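Stay & Gather > Newsletter > October > Jeramport Lodge

A Long Weekend at Jeramport Lodge

We finally made it out to Jeramport Lodge, and I've been bothering everyone I know about it ever since! If your family is too big for a rental house and too noisy for a hotel, read on. The same goes for choirs, quilting groups, scout troops and anybody else who has ever tried to find one roof for a whole crowd.

The lodge sits on 259 acres of hills and hardwoods at the end of a gravel road, with a long narrow lake on the east side. There are 29 guest rooms between the main house and the two bunkhouses. The main house rooms have their own bathrooms and the quietest beds. The bunkhouses are simpler – bring a flashlight, bring slippers, and claim a lower bunk early if your knees are anything like mine.

Meals

Breakfast and supper are served family style in the Karagiannis Room, at long tables with a view down to the water. We had chicken with lemon potatoes the first night, and people were still talking about it at breakfast. Lunch is a make-your-own spread, and they'll pack it up for you if you want to be out on the trails. Tell the kitchen about allergies when you send in your head count, which is due two weeks ahead. Coffee is out by 6:30 in the morning. I was there at 6:31.

Where to meet

Our group was in the big hall most of the time, and it handled us easily. It has a stage, a decent sound system and stacking chairs that don't pinch. The acoustics are lovely for singing, a little lively for a speaker without a microphone.

There are smaller rooms downstairs for breakouts and crafts. You can book them by the half day, and I'd ask for them when you reserve the hall, especially in spring and fall. The downstairs rooms stay cool even when the afternoon heats up, so they filled fast after lunch. Wi-Fi is good in the main house, fair downstairs, and gone completely once you pass the boathouse.

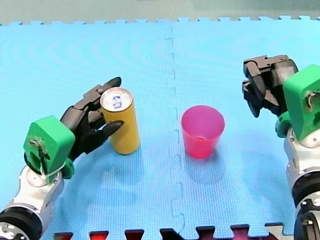 Getting outside

The Zarico Trail is the one to do if you only have time for one. It loops around the north end of the lake and takes about two hours if you stop for the overlook, and you really should stop for the overlook. The first stretch is flat and wide enough for a stroller. After the footbridge it climbs, with roots, so wear real shoes.

Canoes and kayaks are included in your stay, life jackets too. The swimming area closes after Labor Day, but we sat on the dock with our feet in and felt very brave. Evenings are for the fire ring. Firewood is stacked beside it and you can use as much as you like before the 10 p.m. quiet hours.

Booking

The whole property rents for $2233 a night, meals extra, with a two-night minimum. Smaller groups can take just one bunkhouse and share the dining room with whoever else is there. We did that a few years back at another place and made friends we still send cards to, so don't rule it out! Spring dates open in November and go quickly.

If you're driving a bus, call ahead for directions. The turnoff after the Drekico feed store is tight, and there's an easier way in from the south.

Comments

lakegirl_in_boots
We had our reunion there in June and my kids still ask when we're going back. Seconding the lemon potatoes.

Parkway Handbells
Is there a ramp into the big hall? We have a lot of heavy cases to roll in.

tentpole
Yes, on the parking lot side. The door is wide too, we got a piano through it.

mapleandmoss
How are the bunkhouse mattresses? Asking for my back.

lakegirl_in_boots
Firm! I brought a topper and was glad of it.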